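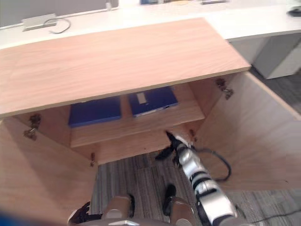 Workshop Notebook / Furniture and Fittings

January, 9:40 a.m.
Posted by Umut Altıntaş

Started on the low cabinet before doing the chair. Both doors open fully. There are four hinges, and I went over the screws on each one with the hand driver. The upper left took a quarter turn. The others were fine. Shelf sits level, checked with the short level front and back.

The two blue binders stay on the shelf, lying flat. One has a white label and the other should get one. They are the Clekatum manuals and the old Bayram delivery slips. Doğukan wants the slips kept until the end of the quarter, so please don't move them to the archive yet. I left the space under the shelf alone. If we want a second shelf there, it needs a board 300 mm deep, and we have one from the Stutent order that could be cut down.

Then the black office chair. The complaint was a click when you lean back and a slow sink over the morning. Looked underneath first, with the chair upright.
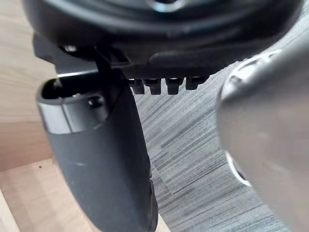 The click is easy to bring on by pushing down on the front of the seat with one hand. It comes from the middle, so I don't suspect the casters. Tightened the bolts I could get at with the 13 mm socket. Two of them moved, and the click got quieter but is still there. I did not take the plastic shell off. Doğukan says the clips on these break if you pull from the wrong side, and we have no spares.

Wiped the dust off the underside and put a little dry lubricant on the tilt mechanism. Did not grease the column.
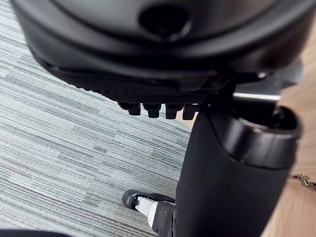
Underside of the seat, with the row of tabs below the rim and the top of the column.

The sink is a separate problem. Set the seat at full height at 10:15, marked the column cover with tape, and will measure at noon. If it has dropped I'll order a gas lift from Flilik. Their part takes up to 300 lb, going by the listing.

To do: label for the second binder, noon measurement, ask Doğukan which side the clips release from.

Last updated: January, 10:50 a.m.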